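Sat 19 October
Tundthorpe house, bathroom and bedroom chores

Good day! I've been wanting to get at the bathroom for weeks, and it's every bit as awkward as I hoped. Marble top, glossy basin, a big mirror right behind it all, and small tubes that like to roll. People do this half asleep with a toothbrush in their mouth.

Set the task as "tidy round the sink", 30 minutes a block, both arms allowed. Started with the small stuff by the basin.

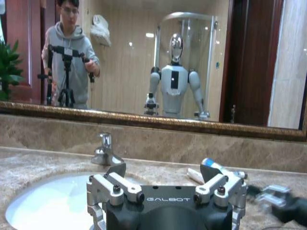 My worry going in was the stone. Mottled cream and tan is horrid for picking out the edge of anything pale, and Hryhorii Kravets reckons we'd do better starting from the coloured ends and working back. I like that a lot (cheap to try, too). Also want a proper go at slower wrist moves close to the counter, as the far arm tends to swing in early.

Can it do the chore yet? Bits of it, yes! Choosing what to pick up is lovely now compared with the Kurkholm trials. Putting things down neatly is another matter, and I wouldn't leave it alone with a shelf of glass bottles. Still, we had around 2,000 logged grasps before we came here and hardly any were on things this thin, so I'm cheerful.

Second half is bin work: white and blue item, round container with a dark inside, on the tiled floor by the big reddish-brown furniture. Reaching down that low with the sun across the tiles is a nice hard test.
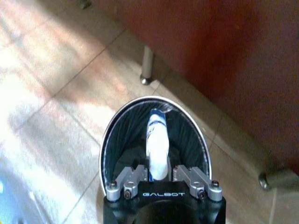

For November
Ask Lahlou about softer finger pads.
Same two chores with the curtains drawn, then open.
Suro log format: add a column for which arm went first.
Try a flannel. I really want to see it fold a flannel.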